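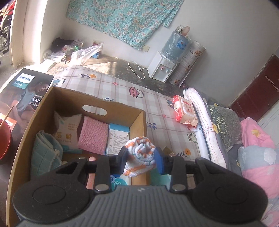

站着上班的人：与试衣模特扎瓦迪·姆法乌梅聊一个下午

约扎瓦迪·姆法乌梅（Zawadi Mfaume）见面，我前后改了好几次时间，都怪我自己，她倒是一次也没有抱怨，只在最后一封邮件里提醒我：“下午三点以后来，三点以前我身上多半别着针。”于是我就在十月的一个下午，三点过一点，走进了Kititz那栋楼的样衣间。她刚换回自己的衣服，一件洗得很软的灰色毛衣，头发用铅笔随手一别，正蹲在地上找另一只鞋。

读者大概不认得她的脸，这很正常。她做的是试衣模特，英文叫fit model，整个行当都在门后面。一件大衣、一条裤子在进工厂之前，要先有人穿上它，站着、坐下、抬胳膊、弯腰系鞋带，然后告诉版师哪里勒、哪里空、哪里走两步就往上跑。她穿过的衣服，真正上了广告的时候，穿在别人身上。我问她看到成片时心里会不会有点别扭，她把那只鞋终于从桌子底下够出来，想了好一会儿。

“刚开始会有一点。”她说，“我那时候年轻嘛，也做过走秀的梦。现在看到海报，我第一眼看的是袖窿。真的，我就站在公交站那儿看袖窿，旁边的人一定觉得我很奇怪。袖窿要是好看，我能高兴一路，因为我记得它原来有多难看！”

二十二岁进的门

她入行的经过说起来很平常。二十二岁那年，她在一家面料店里帮忙量布，来了一位常客，叫贡内尔·韦斯特贝里（Gunnel Westerberg），是做大衣版型的老版师，当时在Sæther工作。贡内尔买完衬布不走，一直盯着她的肩膀看，看得她心里发毛。

“她后来问我能不能把胳膊举起来。我手里还抱着一卷羊毛料子呢！我说举不了，她就过来把料子接走，放到台子上，说，现在可以了吧。我就举了。她绕着我走了一圈，说你的肩膀两边一样高，你知道这有多难得吗？我当然不知道，谁会没事量自己的肩膀呀。”

过了几天，贡内尔留的那张纸条还压在收银台下面，她犹豫着打了过去。第一次试衣是一件没有领子的白坯布大衣，半边袖子是用大头针固定的。她站得笔直，一句话也不敢说，问她怎么样，她就说挺好的，问她紧不紧，她说不紧。结束以后贡内尔请她喝咖啡，很客气地告诉她，这一上午她们等于白忙。

“她说，衣服自己不会说话，所以才要请你来。你如果也不说话，我不如去买个人台，人台还不用吃午饭。”扎瓦迪学着老太太慢吞吞的语气，学完自己先笑起来，“我回家以后很难受，觉得丢脸。第二次去，我就一直说一直说，说到她让我停一下。她那个人，夸你的方式就是让你停一下。”

说“紧”是没有用的

我原本以为这份工作最要紧的是身材，尺寸标准，维持得住。她承认这当然是门槛，合同里都写着，胸围腰围臀围，差一点点都要提前讲。但她更愿意谈的是词汇。她说她花了很长时间，才学会怎么描述身上的感觉。

“你说‘紧’是没有用的。哪里紧？站着紧还是坐下紧？是布在拉我，还是缝份在硌我？扣子扣上以后，那股力是横着走的，还是往后背去的？版师需要知道的是这个。我以前有一个小本子，专门记词，有些是瑞典话，是贡内尔教的，有些是我自己乱编的，比如说我管一种后领叫‘有人在后面轻轻拎着你’，她一听就懂了，直接把后领窝挖深了。这个说法Sæther的版房后来一直在用，我听说现在还有人用，我挺得意的。”

她讲起这些的时候，会不自觉地站起来比划，我跟着她转，录音笔也跟着转。有一段她讲裤子后裆讲得特别投入，我得承认我只听懂了一半，回来整理录音时又请教了一位会做衣服的朋友，才敢把大意写下来：坐下时裤腰后面张开一条缝，多数人以为是腰大了，去收腰，收完站着就难受；她的做法是先不让版师动腰，请他看后裆的斜度。她说这种争论她几乎每个季度都要经历一回，和不同的人，在不同的裤子上。

“有些年轻设计师是很着急的，他们已经把这条裤子在脑子里拍成照片了。照片里的人又不坐下！可是买裤子的人要坐下的呀，要开车，要抱孩子，要蹲下来从床底下捡东西。我就在样衣间里蹲给他们看。”

和经纪公司打交道

在Sæther做了一阵子以后，她签了Drastcombe，一家规模不大、主要接样衣和目录拍摄的经纪公司。签约是贡内尔劝的，理由是她太不会开口谈钱。负责她的经纪人叫阿尔瓦·恩斯特伦（Alvar Engström），两个人一起工作了整整八年，直到他搬去海边、改行修船。

说到阿尔瓦，她的语气很复杂，有亲近，也有点气恼。头两年他一直希望她兼做平面，觉得她的脸“浪费了”。她去拍过几次，一次是目录，一次是围巾，还有一次是什么她已经想不起来，只记得风很大，有人在她背后用夹子把外套夹得满满的，好让正面看起来合身。

“我站在那里，背后全是夹子，正面美得不得了，我心里就想，这件衣服我认识啊，它的腰不是这样的。我回去跟阿尔瓦讲，我说我有点像在帮它撒谎。他说扎瓦迪，大家都知道有夹子。我说买的人不知道。我们为这个吵了一架，吵得挺凶的，然后一起去吃了面。”

那之后他就不大提平面的事了，转而替她把试衣的条款一项一项谈下来：连续站立多久要休息，样衣间温度过低时如何处理，试泳装和内衣的时候房间里可以有哪些人。最后这一条她讲得很认真，还特意叮嘱我写上。她刚入行时，房间的门总是开着的，送咖啡的、拿快递的、路过想看一眼新款的，都会探头进来。现在她的合同里写明，试这类衣服时在场的只能是版师和她点过头的人，其余的人在门外等。

“很多新来的女孩子以为提这种要求会得罪人。我跟她们说，你写在纸上，就不用每次都鼓起勇气说一遍。提一遍就够累了，谁受得了天天提呢。”

我问阿尔瓦现在怎么样，她说船修得很好，钱赚得不多，每逢换季还会给她写信，问今年的肩宽。

三千多张卡片

样衣间靠墙有一排铁皮抽屉，是她借Kititz的地方放的私人收藏。每试一件衣服，她都会写一张卡片：日期、款号、坯布还是正式面料、改了哪里、改完的感受，背面有时贴一小块布。到我去的那天为止，一共是3552张。这个数目她是知道得清清楚楚的，因为卡片按顺序编了号，她写完当天的最后一张，号码就在那儿。

她让我随便抽一张。我抽到一件风衣，正面写着“第二次试，左袖比右袖听话”，下面一行小字：“今天大家都饿了，领子的事明天再说。”再抽一张，是一条Clukoma的针织裙，背面的线头还在，字迹很潦草，只有一句：“好看。不能上楼梯。”

“Clukoma那个系列我记得！”她把卡片拿过去，凑近了看，“裙摆收得太窄了，我从样衣间走到走廊，像一只企鹅。设计师是个特别好的人，她坚持说裙子本来就是要慢慢走的。我说好，那我们一起去坐一趟电车。我就穿着那条裙子，披了件外套，跟她去坐电车，我抬脚上车那一下，整车人都在等我。回来以后她加了一个衩，开得很巧，站着根本看不见。那条裙子后来卖得很好，她送了我一条，我到现在参加婚礼还穿。”

常来翻这些卡片的是帕奥拉·金吉（Paora Kingi），Kititz的版房主管，也是眼下和她合作最多的人。我们聊到一半时他进来取熨斗，被她硬拉着坐下说了几句。他讲话很慢，手里一直绕着一截棉线。

“软件现在能做很多事，虚拟试衣我们也用，前期能省不少坯布。”他说，“但是屏幕上的人不会告诉我，她把手伸进口袋的时候，手背蹭到了拉链。去年有一款外套，图上哪儿都对，扎瓦迪穿了不到一分钟，说口袋的开口冲着她发脾气。我们把口袋转了一点角度，就好了。你让我在软件里找这个毛病，我可能要找到退休。”

扎瓦迪在旁边插嘴，说他当时可没有这么好说话，他当时说的是“再穿一分钟试试”。帕奥拉承认了，拿着熨斗走了。

关于身体，关于年纪

有些话题我事先不太确定该怎么问，她自己先提起来了。试衣模特的身体就是一把尺，尺不能变，这件事年轻时不觉得，年纪一长，就成了压在心上的一块石头。她生完孩子以后停了相当长一段时间，回来时尺寸和从前不一样，原来的客户有的等她，有的没有等。

“我不想把它讲得很轻松，那段时间我哭过好多回。”她说，“我每天早上量，量完一天的心情就定了。后来是贡内尔打电话来，她那时候已经退休了，耳朵也不太好，在电话里喊得很大声，她说你现在是另外一个码，那个码也要有人站着的呀！我当时还生她的气，觉得她不懂。过了几个星期，Kititz来问，他们要把大码的基础版重新做一遍，原来是从小码直接推上去的，推到后面袖子长得像给猩猩穿的。他们正缺一个会说话的人。”

那次重做基础版的工作比她以往接过的任何项目都长，也是她最愿意拿出来讲的。她说从小码往上推，机器只会把所有地方一起放大，可人的手腕并不会跟着腰一起长，肩膀也不会。她和帕奥拉把上衣的肩线、胸省、袖长一样样拆开，每改一处就重新缝一件坯布。有一个下午他们只改了一个省尖的位置，改过去又改回来，最后落在离原处很近的地方，可她一穿上就知道对了。

“客人写信来，说第一次买到袖子不用卷的衬衫。我把那封信复印了一份，夹在卡片里了，没有编号，编了号数目就乱了。”

带新人

这两年她开始带学生，地点就在样衣间，人很少，同一时间最多两个，再多镜子前面就站不下了。现在跟着她的其中一位叫贡劳古尔·贝克（Gunnlaugur Bech），从前打手球，肩膀很宽，走路带风，第一次试西装时把袖缝撑开了，自己吓得不敢动。

我给他打了电话，他很爽快地讲了头几堂课的内容。“头一堂课她让我闭着眼睛穿衬衫，穿好了不许看镜子，先说。我说有点不舒服，她问哪里，我说就是有点不舒服，她说那你再穿一遍。我那天上午就在反复穿同一件衬衫。到后面我忽然感觉出来了，是左边的袖口比右边的硬，衬多烫了一层。我特别激动，她给了我一块饼干。”

扎瓦迪听我转述这一段，连连摆手，说饼干是人人都有的，和答对没有关系。她教学生的次序大致是先学穿，再学站，然后学说，量尺寸和看版图放在后头。她尤其看重“站”，因为很多做过平面的人一进样衣间就会摆姿势，胯一送，衣服就骗过去了。她要他们站得像在等水烧开。

我问她，如果有读者看了这篇文章也想试试，她会怎么劝。她想了想，给了几句很实在的话：鞋要带两双，一双平底，一双你平时真会穿的跟；内衣穿无痕的，颜色接近自己的皮肤；别喷香水，样衣还要给别人看；前一天晚上不要吃得太咸。哪里不舒服当场说，别等到换下来以后才讲，那时大家的针都收起来了。

“还有，要吃午饭。”她补充道，“好多人怕量出来不准，空着肚子来，站到一半脸都白了。穿衣服的人都是吃过饭的，你也吃了饭来，量出来的才是真的腰。”

说话间天色暗了下来，走廊里有人推着挂衣架过去，轮子吱吱地响，她停下来听了一下，说那是明天要试的羽绒，轮子响成这样，料子一定很沉。她把铅笔从头发里抽出来，在一张新卡片上先写好了款号，又问我这件外套是在哪里买的，我刚才一坐下，后背就鼓起来一块，她已经忍了整个下午。我脱下来给她，她翻到里面看了看后中缝，说里布短了，找个裁缝把下摆那一段拆开，放一点量就行，花不了多少钱。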